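Betreff: Re: [lesekreis-phantastik] Brostimeck, Band 2 – Abstimmung und Termin

Hallo zusammen,

danke für die Rückmeldungen zum zweiten Band. Ich habe ihn am Wochenende zu Ende gelesen und bin weniger streng als beim ersten. Die Kapitel in Kerkside ziehen sich, aber ab der Überfahrt nach Furndale stimmt das Tempo. Dass die Erzählerin ihre Schwester erst im letzten Drittel wiederfindet, hat mich nicht gestört.
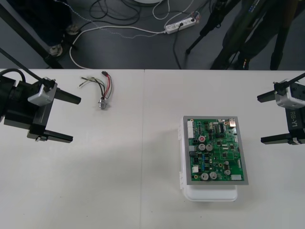
Zwei Greifer am weißen Tisch

Zur Frage nach der Übersetzung: Ich habe mit dem Original verglichen, soweit mein Englisch reicht. Die Dialoge der Fährleute sind im Deutschen glatter, der Dialekt fehlt ganz. Im Kapitel 9 ist außerdem ein Absatz weggefallen, in dem der Orden von Valcárcel zum ersten Mal erwähnt wird. Wer nur die deutsche Ausgabe kennt, wundert sich später zu Recht, woher der Name kommt. Den Absatz schicke ich auf Wunsch gern herum.

Severino Cifuentes schrieb:
> Ich bin nach acht Kapiteln ausgestiegen. Die Karte vorn
> im Buch passt nicht zum Text – Furndale liegt dort
> südlich des Flusses, im Roman kommt man von Norden.
> Muss man Band 1 kennen, um das zu verstehen?

Nein, muss man nicht. Die Karte ist unverändert aus Band 1 übernommen, und dort spielt Furndale noch keine Rolle. Ich würde sie einfach überblättern. Die Vorgeschichte steht in Kapitel 2 knapp zusammengefasst, das reicht für den Rest.
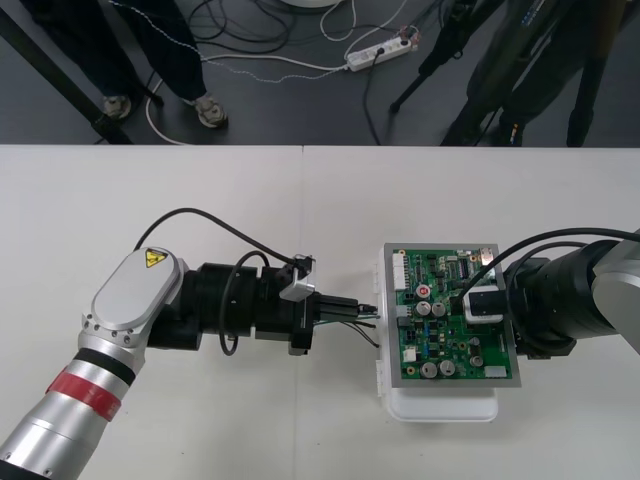
Miriam meint dazu, man solle Band 1 trotzdem lesen, weil der Verrat am Fährmann sonst verpufft. Sie würde außerdem lieber erst über das Ende sprechen und die Übersetzung auf später verschieben.

Von mir aus gern. Wir treffen uns am Dienstag um 8 abends, wie gehabt. Vorschläge für das nächste Buch bitte vorher an die Liste, möglichst nichts über 500 Seiten.

Grüße
Henrike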